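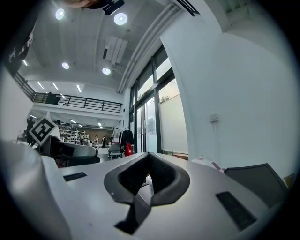 Andurstead firm wants 400 goes at picking up a box

March 21, 2021

Anyone who believes robots are coming for the interesting jobs may take comfort from Hodgate, a small automation outfit in Andurstead, where people have begun picking up household odds and ends with a pair of plastic claws so that a machine can one day do it badly on its own.

The project, called Testis by someone who didn't ask a second opinion, needs 400 examples of ordinary handling before its learning system is let loose on the lot. Progress so far is described by the company as "steady", a word it has used since October. 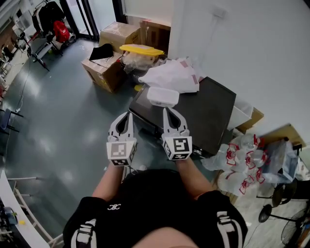
Variety is what the system craves, according to Nghĩa Quách, who runs the collecting. A tidy bench teaches it only about tidy benches, so the work goes on among cardboard boxes, plastic bags and a tub with a bright yellow lid, and the person doing it holds a gripper in each hand, both carrying the black-and-white square markers that help the software keep track of where they are. Each go takes roughly 7 seconds. Resetting takes longer, and teaches the system nothing.

"The first day you think about every movement," said Quách. "By day three you're reaching for your tea like a crab."

Bad attempts are kept and labelled as bad, a kindness not extended to most trainees. Two local warehouses have asked to see the results, and a packaging firm, Doãn, has offered to send more boxes. Hodgate has thanked it and said it has boxes. 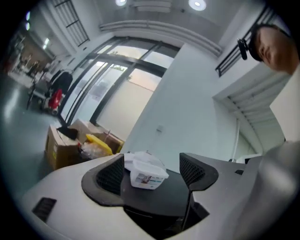
A lidded container at Hodgate, with a head-worn camera in attendance.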